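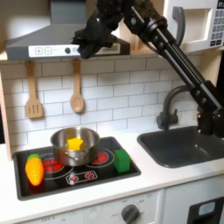

Notebook, March, about 4:30 pm. I keep meaning to write down how the afternoons have changed since we moved the kitchen rig over to scheduled runs, and Ritu Kaushik asked me to before I forget how it used to be. In the old days (last fall!) one of us stood at the counter all day, putting things back by hand between tries, and went home with a sore back. Now the list does the nagging. The current page is the pot set - star in the pot, carrot on the left side of the cooktop, green cube over on the right burner - and whoever is on shift only has to match that layout and step away.

We logged 449 tries on this page so far, out of 829 planned for the month. Ritu thinks we'll finish early. I'm less sure, as the Dhillon controller still wants a restart after lunch.

What I miss is the talking. With 2 of us at the counter you chatted without noticing, and now one person is at the desk with the Skurness log open while the other is off on the Zovdale job. We agreed to try a shared coffee at 3 and swap seats after it, so no one gets stuck labeling all day. I liked it more than I expected to.

To do: ask Mollateck about spare fingertips, fix the shift sheet.

Last updated: March, 5:10 pm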